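Mundedine Table Surfaces

This folder keeps pictures and notes of table tops, collected for people who study wiping and clearing of tables. The name of the set is Mundedine, and the current part is called Kettle.

Contents
pictures: 399 files
notes.txt: one line for each picture
surfaces.txt: list of the tables, with color and kind of wear

What we write in the notes
We write the color of the top, then the marks on it: scuffs, specks, grain lines, reflections. A reflection is not a mark of wear, so it has its own column. Please do not join these 2 columns when you make your own tables.

Known problems
Pale tops are difficult to label. A small speck and a short scratch can look the same, and in this case we write "speck".
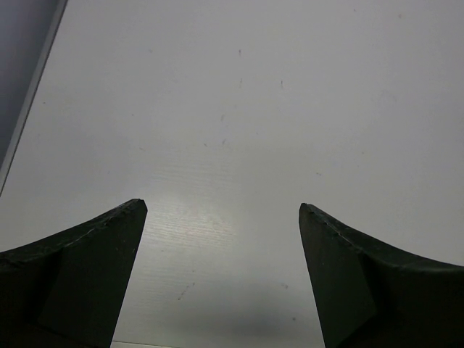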